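4.2 What the kitting cell changed for us

I should say up front that I'm not a neutral observer. I worked the kitting line at the Kovville site before I moved over to the study team, so I've packed more of these parts by hand than I care to remember, and some of what follows is me arguing with my old self. Kitting is the dull middle of the process. Parts come off molding, somebody lays them out, somebody moves them into a bin, and the bin goes off to assembly. When Rodilon agreed to let us put a robot on the moving part, most people on the floor shrugged. The fear we'd planned our interviews around (will I still have a job?) came up less than we expected. What came up all the time was smaller stuff: who clears a jam, who gets blamed for a short bin, where am I supposed to stand?

That last one got under people's skin. On the old line you had your spot and you kept it all shift. With the robot working, your spot depends on what the arms are doing, and a lot of the job turns into waiting nearby.
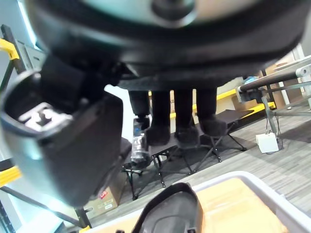
We logged 435 hours of shift time between the start of the trial and April, and we coded each stretch as handling, checking, fixing or standing by. Standing by was the category we fought over the most. My coauthors wanted to call it idle time. I didn't, and I still don't! If you've ever stood by a machine that might need you in the next ten seconds, you know you can't really rest, and you can't really start anything else either. One packer told us it was like waiting for a kettle in somebody else's kitchen. We kept the category separate in the end, and of the 775 interventions in the log, 222 started from a stretch of standing by. Those are the ones the site's own downtime report never picked up, since the cell didn't formally stop.

The second change was about layout. Before the trial, everybody arranged parts their own way, and the next shift grumbled and rearranged them. The Phromma software we used for planning the picks expects things to turn up in the same pose, so the grumbling had to be settled somehow. The site wrote a one-page layout sheet, then rewrote it, then rewrote it again after the evening crew refused to use it (they were right, the first two versions had you reaching across your own work).
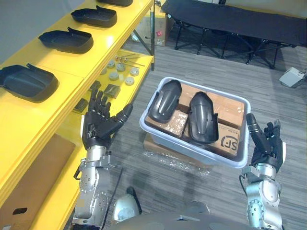
Figure 4. The kitting cell at Kovville: parts staged on the shelf, with the bin at the center.

Laying out is now the most skilled part of the shift, and I would never have guessed that going in. The people who are good at it have turned into informal teachers, which is nice for them, but their pay grade hasn't moved and they've noticed. The black trays along the top of the yellow shelf in Figure 4 show what good work looks like under the new rules – evenly spaced, all turned the same way, open sides up. The small parts on the level below are more spread out, and the interviews split over exactly that kind of thing. Some packers felt that tidying small parts for a robot was beneath them. Others liked having a standard at last, and said it had ended arguments that went back years.

We ran a shorter version of the same interviews at the Erance site, where the line is still fully manual, to see how much of this was really about the robot. Quite a bit wasn't. People there complained about layout too, and about blame for short bins. What we didn't hear at Erance was anything like the standing-by complaint, and I take that as the clearest sign that the waiting comes with the cell. Section 4.3 looks at the 80 interventions that needed two people, where the question of who steps in first gets a lot more awkward.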